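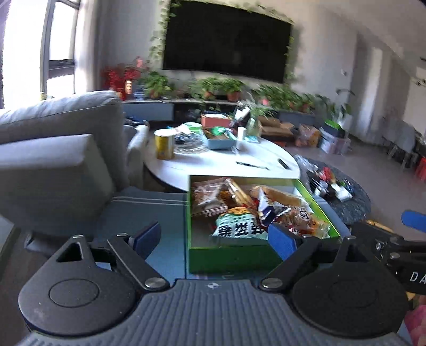
Snack Storage in the Living Room: A Revised Arrangement

Readers of this blog will recall that the household adopted a single-container policy for snacks in November. The policy remains in effect, with the following amendments.

All packaged snacks are to be kept in the green box. Crackers, pastries and wrapped bread may share the box, provided that each item remains in its original packaging. Long loaves and rolls are placed last, across the top, where they will not be crushed. Opened bags are to be clipped and finished within 2 days.

The box may be brought to the sofa or the round coffee table after 4 p.m. It is returned to the kitchen shelf before bed. Cans with lids are exempt and may stay on the table.

Shoaib Lashari has asked whether a second box should be purchased for sweet items. The matter was considered, and the Vetik model was found to be too deep for the shelf. A decision has been deferred until the present supply is reduced.

Guests are welcome to help themselves.

Rostam Safavi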